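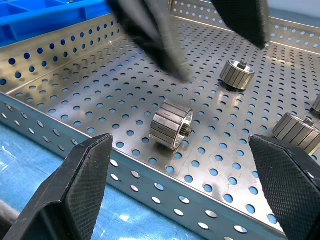

Selon Dolores Mahmoud, on ne devrait jamais commencer par la pièce difficile. Elle me l'a redit en commentaire sous mon dernier billet : « vous vous attaquez aux rotors alors que vous n'avez même pas fini les équerres, vous allez le regretter en février ». Bon. On est en février. On regrette un peu.

Mais pas tant que ça en fait, alors je raconte, vite, parce que j'ai cours dans pas longtemps et que si je ne l'écris pas maintenant je ne l'écrirai jamais (voir les trois brouillons de l'automne).

Pour celles et ceux qui débarquent : atelier robotique du club, projet Bellamy, c'est le nom qu'on a donné à la cellule. Ne me demandez pas pourquoi Bellamy, le vote a eu lieu un soir de pizza et j'étais au téléphone. Le sujet du concours cette année c'est le tri et le chargement de petites pièces mécaniques. Chaque équipe choisit sa famille de pièces dans une liste, plus la pièce est pénible plus le coefficient monte. Nous on a pris les rotors. Coefficient 2. Les équerres c'était sans coefficient, les bagues pareil. Ansel a dit « allez, les rotors », tout le monde était fatigué, c'est passé.

Donc. Les rotors.

Le problème du rotor, c'est que c'est un cylindre et que ça porte des aimants. Les deux à la fois. Un cylindre ça roule, déjà. Couché, il suffit de le frôler avec le bout d'un doigt de pince et il part se coller contre la paroi du bac, où il devient impossible à attraper parce qu'il n'y a plus la place de passer le deuxième doigt. Debout il ne roule pas mais il bascule. Et dès que deux rotors se rapprochent trop, clac, ils se trouvent, et là c'est fini, il faut y aller à la main, et à la main c'est pénalité.

On a perdu des soirées entières là-dessus.

Le bac, au moins, c'est réglé. Inox perforé, c'était ça ou rien. Au départ on avait un bac en tôle pleine et c'était l'horreur pour la vision, des reflets partout, la caméra du poignet voyait des rotors fantômes. Avec les trous c'est mieux, pas parfait, les arêtes pliées en haut renvoient encore pas mal de lumière, mais le fond bleu clair du plan de travail passe à travers et ça donne une texture régulière que l'algo apprend assez bien à ignorer. Marisol voulait tout peindre en noir mat. Refusé par le règlement, article sur « l'intégrité du contenant ». On a relu l'article tous ensemble, à voix haute, avec des intonations. Refusé quand même.

Les doigts maintenant. On en est à la cinquième version je crois, ou la sixième si on compte celle qui a fondu. Noirs, effilés au bout, et surtout moletés à l'intérieur, petit motif en losanges. Ça c'est l'idée de Dexter et c'est LA bonne idée du trimestre. Avant on avait du lisse avec une bande de caoutchouc collée, ça tenait une heure, ensuite la bande glissait, ensuite elle restait accrochée au rotor, ensuite on jurait. Le moletage mord sur les segments sans les abîmer (on a vérifié à la loupe, pas une rayure, enfin presque). Le seul truc c'est que ça prend la poussière, donc brosse à dents entre deux séries. J'ai une brosse à dents dédiée dans ma trousse, merci de ne pas la confondre.

Deux pinces qui travaillent au-dessus du même bac, c'était le gros pari. Le règlement l'autorise, peu d'équipes le font. L'avantage on le voit tout de suite : une pince stabilise, l'autre prend. Ou bien une écarte le voisin pendant que l'autre descend. L'inconvénient on le voit tout de suite aussi – elles se rentrent dedans. Ezekiel Crenshaw a passé tout janvier sur la zone partagée, en gros une espèce de feu rouge logiciel, celle qui entre dans le bac réserve un volume et l'autre attend dehors. Sauf que si on fait ça bêtement on perd tout l'intérêt d'en avoir deux, elles attendent leur tour poliment comme à la boulangerie. Donc volumes plus petits, réservations plus courtes, et là ça redevient nerveux.

Trop nerveux, d'ailleurs. La vitesse d'approche est encore trop haute à mon gout. Ezekiel dit que non. On a un désaccord ouvert sur le sujet, noté au tableau, avec une case pour chacun.

La stratégie de prise, pour les courageux :

Rotor debout : on descend à la verticale, doigts de part et d'autre du corps, on serre, on monte. Facile. Même Ansel en manuel y arrive.

Rotor couché, isolé : on s'aligne sur l'axe du petit arbre. C'est là que la vision doit bosser, il faut trouver de quel côté sort le pignon. Si on se trompe de sens on dépose à l'envers dans la case et c'est compté faux. Ensuite rotation de 90 degrés en l'air et dépôt vertical.

Rotor couché contre une paroi : on ne prend pas. On pousse du bout du doigt pour le décoller, on regarde où il va, on recommence le raisonnement depuis le début. C'est lent, c'est moche, ça marche souvent.

Deux rotors collés : prière.

Pour de vrai on a une routine, une pince maintient, l'autre tire dans l'axe en tournant un peu. Ça demande pas mal de couple et le moteur du poignet chauffe. On la garde pour la fin de manche quand il ne reste plus que ça à faire.

Le sens du pignon, justement, parlons-en, j'y ai laissé des plumes. Vu de côté, un rotor couché c'est un rectangle gris avec des traits foncés. L'arbre dépasse d'un bout, il est dentelé sur certains, il brille, et selon l'éclairage il disparaît dans le fond perforé. Il y a des rotors qui ont un petit trait rouge sur un segment et j'ai cru, naïf, que je pourrais m'en servir comme repère d'orientation. J'ai codé ça tout un après-midi. C'était très beau. Puis Marisol est passée derrière moi avec son thé : « mais il veut dire quoi ce trait ? » Silence. J'en sais rien. Je ne sais pas s'il est toujours au même endroit, je ne sais pas si le lot du concours en aura. Poubelle. Enfin, branche git « ne-pas-supprimer », c'est pareil.

Du coup on est revenu à une méthode plus bourrine, on regarde les deux extrémités, on cherche celle qui a l'air creuse avec la tige qui en sort, et on vote sur plusieurs images pendant la descente. Plusieurs c'est 5 pour l'instant. Si le vote n'est pas net on remonte, on décale un peu, on redescend. Ça coûte du temps mais une dépose à l'envers coûte bien plus cher.

Côté données d'apprentissage, on enregistre tout. Chaque soir, chaque essai, les bons et les nuls. Surtout les nuls d'ailleurs, c'est ceux-là qui manquaient au début, on avait un joli jeu de prises réussies et le modèle n'avait aucune idée de ce qu'était un raté, il levait une pince vide avec une confiance magnifique. Ansel Strickland s'occupe de l'étiquetage avec les nouveaux, ils ont un outil maison qui s'appelle Nomen et qui plante quand on met un accent dans le nom du fichier. On est un club français. Voilà.

(Oui Dexter je sais, c'est sur ta liste.)

Un mot sur l'ambiance parce qu'on me l'a demandé. Ça va. C'est tendu vers 22 h, ça va mieux après le chocolat. On a deux personnes en prépa qui viennent quand elles peuvent, et quand elles viennent elles corrigent en dix minutes un truc qui nous bloquait depuis la veille, c'est agaçant et merci. Le local ferme tard mais le chauffage non, lui il ferme tôt. Prévoir un pull. Prévoir des mitaines si vous faites de la calibration, les doigts gourds sur une mire c'est pas l'idéal.

Le concours se passe à Busar comme l'an dernier, dans la halle. L'équipe de Pledmont sera là, ils ont gagné la dernière fois avec une ventouse, une seule, une bête ventouse. Sur des rotors, la ventouse, j'attends de voir, avec les rainures entre les segments ça doit fuir de partout. Mais je disais déjà ça l'année dernière sur les engrenages, et on a fini derrière.

Ce qui reste à faire avant, dans le désordre :

– refaire le câble du poignet gauche, il frotte
– décider pour la vitesse (Ezekiel, case du tableau, stp)
– tester avec le bac tourné, parce que le jour J c'est eux qui le posent
– imprimer 6 doigts de rechange, pas deux comme la dernière fois
– le dossier écrit. LE DOSSIER ÉCRIT. Il y a une page de garde pour l'instant
– ranger les vis, je ne vise personne

Et les équerres ? Dolores, je te vois venir. Les équerres c'est dans le programme de secours, au cas où. Le code existe, il date d'octobre, il n'a pas tourné depuis et il appelle une fonction que j'ai renommée. Je m'en occupe ce week-end. Ou celui d'après.

Petite chose technique encore pour la personne qui m'avait écrit sur la calibration des caméras : oui, on recalibre à chaque début de séance, non on n'a pas automatisé. On pose la mire dans le bac, on fait le tour, on vérifie l'erreur, si elle est pourrie on recommence. Le piège chez nous c'était la fixation du support qui prenait du jeu, on cherchait un bug dans le code depuis une semaine et c'était une vis. Frein-filet et on n'en a plus reparlé. Regarde tes vis avant de regarder ton code, j'aurais aimé qu'on me le dise.

Je mettrai le fichier des doigts en ligne après le concours, pas avant, Dexter y tient. Les cotes changent encore d'une semaine à l'autre de toute façon, ça ne vous servirait à rien.

Bon je file, je suis déja en retard. Prochaine séance même heure, ceux qui ont pris la clé six pans la ramènent.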